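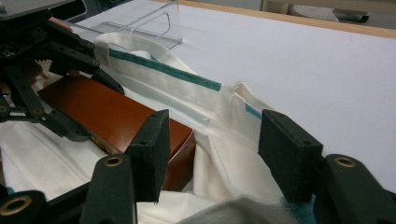 Robótica y tareas cotidianas
Apuntes de la sesión 2: guardar una caja en una bolsa de tela
Prof. Aurel Grecu – Escuela de Verano de Urnthorpe, agosto

Bienvenidos otra vez, y gracias por las preguntas que dejasteis ayer en el buzón, que eran tantas y tan buenas que casi me obligan a cambiar el programa. La más repetida era también la más sencilla: ¿puede ya una máquina hacer las tareas de casa, o las de un taller pequeño? Mi respuesta corta es que algunas sí, a ratos y con paciencia. La larga nos va a ocupar toda la mañana, así que poneos cómodos.

Quiero que pensemos en algo que todos habéis hecho en una tienda sin prestarle la menor atención: meter una caja en una bolsa de tela. La caja es la parte amable del asunto. Es rígida, tiene caras planas, y si la agarro por los lados largos sé bastante bien dónde va a estar el otro extremo. La bolsa ya es otra historia – se hunde, se arruga, se cierra justo cuando uno quería que siguiera abierta, y cada vez que se toca adopta una forma que no habíamos visto nunca. Solange Perron, que dio este curso antes que yo, lo llamaba «discutir con la tela», y yo le he robado la expresión sin ningún remordimiento.

1. El agarre

Con dos dedos enfrentados hay que decidir por dónde se coge la caja antes de acercarse a ella. Si se coge por los lados largos, el agarre es cómodo, pero los dedos ocupan sitio dentro de la bolsa y luego tienen que salir de allí sin arrastrar la tela. Si se coge por un extremo, salen con más facilidad, aunque la caja tiende a cabecear. Una tapa lisa y brillante, además, da reflejos que cambian con la postura de la cámara, y eso complica estimar dónde está el borde.

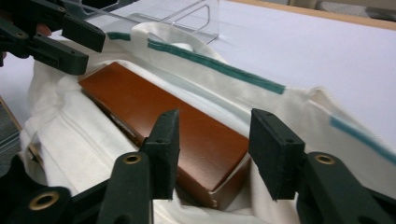
Figura 2. La caja dentro de la bolsa abierta, con los dedos de una pinza a ambos lados del extremo cercano.

Fijaos en lo poco que separa un dedo del canto de la caja. Con esa holgura, una persona corrige sobre la marcha casi sin mirar, porque la piel le avisa del roce. Una pinza sin tacto tiene que deducirlo todo de la vista, y la vista falla precisamente donde los dedos tapan el objeto. Volveremos sobre esto en la sesión de sensores, que es mi favorita (ya os lo advierto, me alargaré).

2. El trabajo a dos manos

La segunda dificultad es el reparto. Cuando nosotros guardamos algo, una mano suele ocuparse de la bolsa y la otra del objeto, y se cambian el papel sin avisarse. Para una máquina ese cambio hay que aprenderlo de muchas demostraciones, o escribirlo a mano, cosa que os desaconsejo con cariño después de haberlo intentado un verano entero.

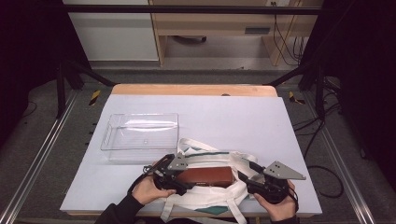

Conviene distinguir también entre lograr la tarea y lograrla bien. En el ejercicio Lotetti, que usaremos como referencia, partimos de 419 intentos y dimos por terminados 383, con la caja dentro y la bolsa en pie o tumbada, nos daba igual. Mi colega Eamon Mac Carthaigh protestó, y con razón: en una tienda importa que la tapa no se raye y que las asas queden fuera, a mano del cliente. Con su criterio el número baja, y quiero que discutáis en grupo cuál de los dos os parece más justo.

¿Y entonces, en casa? Yo diría que una tarea aislada, sobre una mesa despejada y con objetos conocidos, está al alcance. Lo que sigue lejos es lo de alrededor: encontrar la bolsa en un cajón, darse cuenta de que está del revés, dejarlo todo a medias cuando suena el timbre y retomarlo luego por donde iba.

Para la próxima sesión

Leed el capítulo 9 del manual de Penner, sobre objetos deformables, sin agobiaros con las demostraciones del final. Traed de casa una bolsa de tela y una caja que quepa en ella. Probad a guardarla usando solo el pulgar y el índice de cada mano, y apuntad en qué momento os entran ganas de usar los demás dedos.

Las dudas, a mí o a Sheldon Vachon, en el aula pequeña, hasta las cinco de la tarde.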